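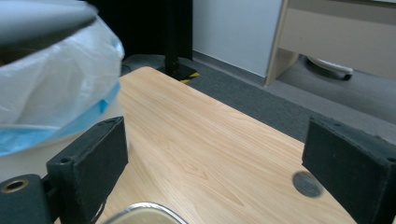

Figure 1. Light wooden tabletop.

Unit 4: Moisture and Movement in Solid Wood Panels
Course notes, November. Prepared by Maite Gallardo. Worked problems checked by Marek Vávra.

4.1 Terms

Moisture content (MC) is the mass of water in a piece of wood divided by the oven-dry mass of the same piece, given as a percent. The base is the dry mass, so a green board can have an MC above 100 percent.

Free water sits in the cell cavities. Bound water is held in the cell walls. The fiber saturation point is the MC at which the walls are full and the cavities hold no liquid water. For most species it falls between 25 and 30 percent. Above this point a board gains or loses weight with little change in size. Below it, the board shrinks as it dries and swells as it takes on water.

Equilibrium moisture content (EMC) is the MC a piece settles at when the air around it is held at a fixed temperature and relative humidity. Humidity has much the larger effect indoors. Read EMC from the chart handed out with Unit 3, using the 70 °F line unless a problem says otherwise.

4.2 Direction of movement

Wood moves by different amounts along its three axes.

Tangential (along the growth rings): the largest movement.
Radial (across the growth rings): often near half of the tangential value, though the ratio varies by species.
Longitudinal (along the grain): small enough to ignore in ordinary furniture work. Juvenile wood and reaction wood are exceptions – see Unit 6.

A flat-sawn board has its wide face close to the tangential direction and so moves more across its width than a quarter-sawn board of the same species. The difference between radial and tangential shrinkage also explains cupping. A flat-sawn board dried from green tends to cup away from the heart side.

4.3 Estimating the change in width

Within the range of normal indoor service, the change in width is close to linear:

change = W × C × (MC2 − MC1)

W is the starting width, C is the dimensional change coefficient for the species and the cut, and MC is entered in percentage points. The formula should not be used across the fiber saturation point.

Worked problem A. A flat-sawn panel is 600 mm wide and has C = 0.0035. Its MC rises by 2 points. The change in width is 600 × 0.0035 × 2 = 4.2 mm. With a quarter-sawn panel and C = 0.0018, the same rise gives 2.16 mm.

Gluing narrow boards into one panel does not reduce the total. Movement at each board adds across the full width, and a sound glue joint passes it on to the next.

4.4 Attaching a top to a frame

The joint must hold the top down and still let it move across the grain. Accepted methods are wooden buttons in a groove, metal figure-eight fasteners, and screws in slotted holes with washers. Slots run across the grain of the top. Where a panel is fixed at its center line, movement is split between the two sides, so each side of the panel in problem A needs an allowance of 2.1 mm for that change.

Do not glue a cross-grain batten along its full length. If the panel shrinks against it, tension builds across the grain, where wood is weakest, and the panel may split or a joint may open.

4.5 Effect of finish

A film finish slows the exchange of moisture but does not stop it. Over a full season a coated panel can still get close to the EMC of the room. Penetrating oils slow the exchange much less. Finish both faces in the same way – uneven uptake is a common cause of warping in wide tops.

4.6 Problems

1. A flat-sawn top 600 mm wide with C = 0.0035 goes from 11 percent MC to 7 percent. Find the final width.
2. A sample weighs 70 g wet and 56 g oven-dry. Find its MC.
3. Explain why problem 2 cannot be solved from the wet mass alone.

Show units at each step. Questions on the coefficient table go to Debora Galli.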